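Textile Care, Unit 4: Choosing a Work Surface
Course notes by Mayuree Yensuk

In the last unit we looked at fibers and how they react to water. In this unit we speak about the place where the cloth is lying when we treat it. Many students want to begin with the stain, but the surface comes first.

A good surface is flat, clean and light in color. Please read page 104 of the reader before the practical, and bring two cotton samples.
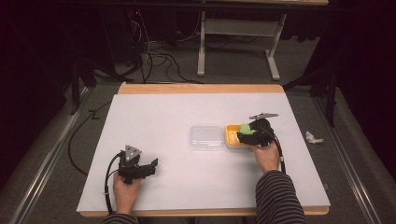 Color transfer is the most common accident in our practical work. Dye can leave the cloth with the water and go into anything that is under it, and then it can come back to another place in the cloth. For this reason we do not work directly on the table. A pale, matt board laid over a wooden table, like the light gray-white one in the picture, makes a good background — even a weak trace of dye is easy to notice on it. Put blotting paper between the board and the sample, and change it when it takes color.

For the practical:
Test the dye in one corner.
Wait four minutes.
Lift the cloth with both hands and look at the paper.
Write the result in your notebook, also when there is no color.

Reading for next time: Chuensuk case, page 189.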